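4. Setting up a sort task in Cememex

Read section 3 first if the arms aren't talking to the controller yet. Nothing below works without it.

You need: Cememex running on the cell PC, both arms homed, one fixed camera, two trays of different colors, matte paper on the table. Brown kraft paper is fine. White paper washes out the white plastic parts – don't use it.

4.1 Load the cell file

1. Open the Cell tab. Pick your cell from the list. Ours is called Lau.
2. Press Load. Wait for both arm names to go green.
3. Check the left / right assignment. Names are from the robot's side. If the camera faces the robot, the left arm shows up on the right of the picture. Do not "fix" this in the config. Ridwan did and we lost a morning.
4. Set the heartbeat timeout to 500 ms. Lower than that and you get false stops when logging is on.

4.2 Mark the trays

1. Go to Zones > New. Draw a box just inside the tray rim, not on it.
2. Name it. Lower case, no spaces. green_in and blue_in are taken by the demo files, so use something else.
3. Repeat for the other tray.
4. Tape the trays down. A tray that slides a bit still passes the zone check and then parts get dropped on the rim.

Note: zones are saved with the cell, not with the task. If you copy a task to another cell you have to redraw them.

4.3 Teach the parts

1. Put one part on bare paper. Press Capture.
2. Turn it, capture again. 36 views per part is the default. Flat parts can do with less, don't bother for round caps.
3. Type the class name and the target zone.
4. Press Train. Go get coffee.
5. Open Review and look at the masks. Threaded metal and mesh covers are the usual trouble, the mask gets holes in it. Turn on Fill Holes for that class only.

Two parts that look the same (pushbutton boxes for instance) should be one class with two instances. If you make two classes the planner flips between them every cycle and neither arm moves.

Curved parts: set Grasp Mode to Edge. The default aims for the centroid and with an arc there is nothing there to grab.

4.4 Planner settings

1. Planner > Arm Sharing > Split by Side. Each arm takes what's nearer to it.
2. Handover off, for now. See section 6.
3. Min Clearance: leave the default until you've had a clean run.
4. Max Plan Time 2,000 ms. If it times out, the part is skipped and goes back on the queue.
5. Replan After Each Pick: on. Parts get nudged by the fingers more often than you'd think and the old poses are stale.

CAUTION: cables. The planner knows about the arms and the grippers but NOT the cable loops off the wrists. Jog each wrist through its full range by hand before the first auto run and set the wrist limits to where the cable starts to pull.

CAUTION: anything bolted to the front edge of the table has to be added as an obstacle. Obstacles > Add Box. Make it a little bigger than the real thing.

4.5 First run

1. Scatter the parts in the middle, with gaps. Fingers need room on both sides.
2. Set speed to Slow. Hand on the stop.
3. Press Detect. Every part should get a label. Missing one – go back to 4.3 step 5.
4. Press Plan. Look at the preview, both arms, all the way thru.
5. Press Step. One pick at a time until you trust it.
6. Press Run.

If an arm parks above the table and does nothing, look at the log first. "no_ik" means the part is out of reach or at a bad angle. "zone_full" means what it says, empty the tray. "wait_peer" is the other arm holding the shared space, it should clear by itself. If it dosen't, press Release on the Planner tab.

Logs are kept for 168 hours and then deleted. Export what you want to keep. Send planner crashes to Danang Mandagi with the export attached, vision problems go to Pramila Tomar.

Handover and the two-arm holds are in section 6. Do the gripper force check in section 5 before that.

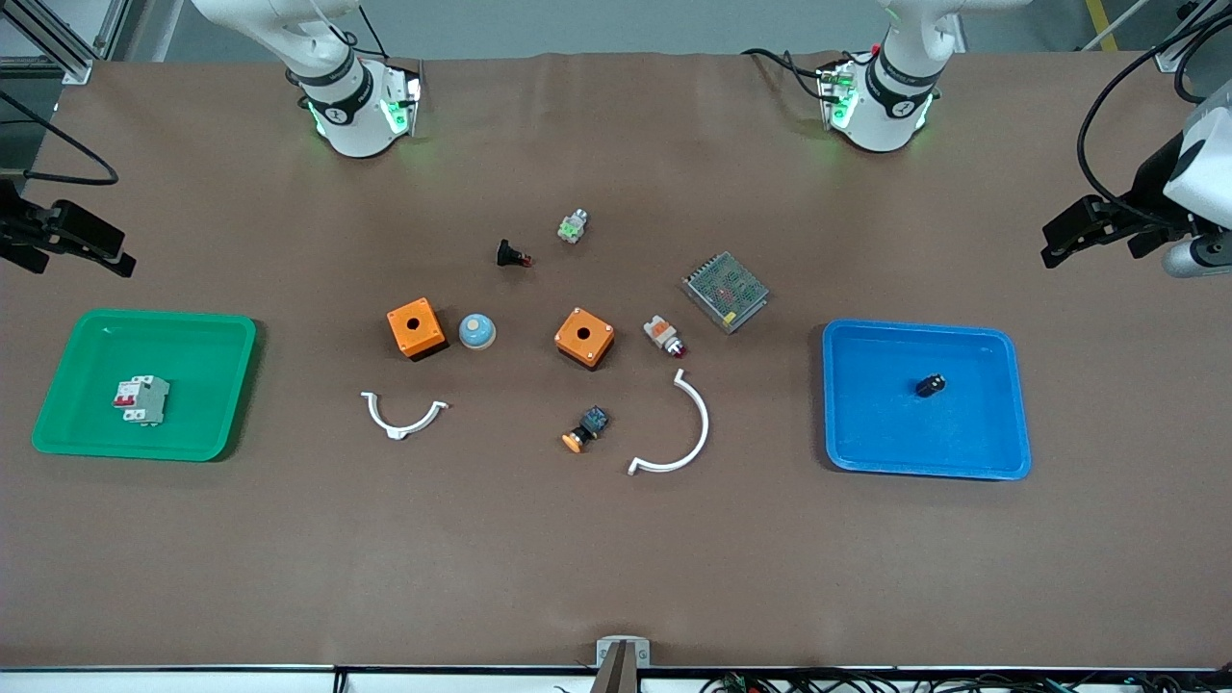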